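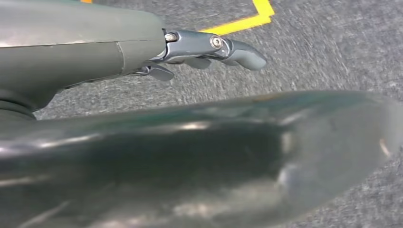 Según Enache, lo que más se nota desde agosto es que ya no hay que preguntar dónde va cada carro. Se lo oímos decir en la primera visita después del verano y lo recogemos tal cual, porque resume bastante bien este periodo: la sala de preparación de Flilleditz ha pasado de ser un lugar donde se dejaban cosas a ser un lugar donde las cosas tienen sitio.

Informe de avance del proyecto Pirero
Reordenación de la sala de preparación y circulación de cajas
Presentado a la Fundación Kikik
Miércoles, 7 de octubre de 2026

Qué se ha hecho

En el informe anterior contábamos que el plano de la sala seguía en discusión. ¡Ya está cerrado y, mejor todavía, está en el suelo! Hemos marcado las zonas con cinta adhesiva amarilla directamente sobre la moqueta, con rectángulos para los carros y cuadrados para lo que entra y sale. Antes de pegar nada probamos las medidas con tiras de papel durante varios días, empujando carros de un lado a otro, y nos alegramos mucho de haberlo hecho: el primer trazado dejaba un pasillo en el que dos carros no podían cruzarse.

La subvención cubría 17 zonas de aparcamiento y las 17 están trazadas. También se han recibido las 58 cajas apilables de plástico previstas en el presupuesto, todas verdes, del mismo modelo que las antiguas para que encajen unas sobre otras. El inventario completo de la sala, contando las que ya teníamos, suma 229 cajas. Nos hemos pasado dos tardes enteras revisándolas una por una, retirando etiquetas viejas (algunas llevaban tres capas) y apuntando las que tienen la base dañada.

Los carros azules se han quedado. La propuesta inicial hablaba de sustituirlos, pero al revisarlos vimos que la estructura está bien y que el problema estaba en algunas ruedas. Hemos cambiado las peores y el ahorro ha ido a la compra de cinta de repuesto y portaetiquetas – el cambio de partida se comunicó en su momento y figura en el anexo económico.
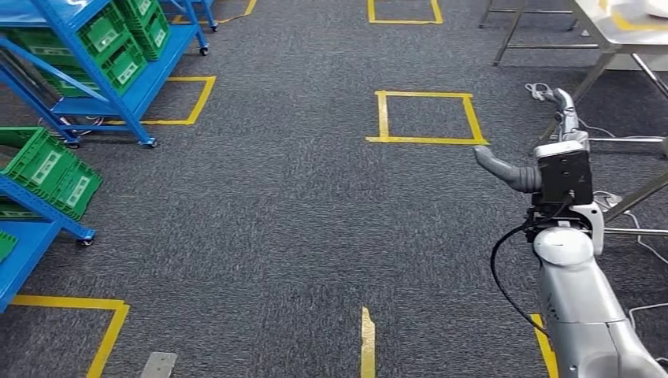
El siguiente paso es la numeración. Cada zona llevará un código corto, de letra y número, que coincidirá con el de la hoja de preparación. Hemos preferido esperar unas semanas antes de ponerlo, porque el equipo todavía está proponiendo cambios en el orden de las zonas y son buenas propuestas. Una de ellas, acercar las cajas de devolución a la mesa de trabajo, se adoptó al día siguiente de plantearse.

Lo que va más despacio

La cinta aguanta bien en el centro de la sala, pero se levanta en las esquinas donde los carros giran. Hemos probado a redondear esos cantos y a presionar la cinta con rodillo, con resultado desigual. Para el próximo pedido hemos solicitado muestras de una cinta más ancha, pensada para moqueta.

Queda pendiente también el cableado. Hay que recogerlo para que no pase por debajo de los carros, y la canaleta que pedimos llegó en una medida equivocada. El proveedor la cambia sin coste, aunque todavía no tenemos fecha.

Y las etiquetas. Las cajas traen su propio hueco para la etiqueta en el lateral, lo que parecía resolver el asunto, hasta que descubrimos que las hojas que imprimíamos eran un dedo más largas. La plantilla ya está corregida y se han reetiquetado 34 cajas. El resto se hará conforme vayan pasando por la mesa.

Cómo se trabaja ahora

La preparación de un pedido completo nos lleva hasta 17 minutos menos que en primavera, según las hojas de turno. La diferencia es mayor en los pedidos grandes, cuando hay varios carros en movimiento a la vez. Estamos muy contentos con este dato y queremos volver a medirlo en la temporada alta.

Próximo periodo

Poner los códigos de zona y cerrar la hoja de preparación definitiva.
Terminar el reetiquetado.
Instalar la canaleta en cuanto llegue.
Probar la cinta ancha en las esquinas de giro.

No solicitamos cambios en el calendario ni en el importe total. Las facturas de las cajas y de las ruedas se adjuntan en el anexo; la de la canaleta se enviará cuando se complete el cambio.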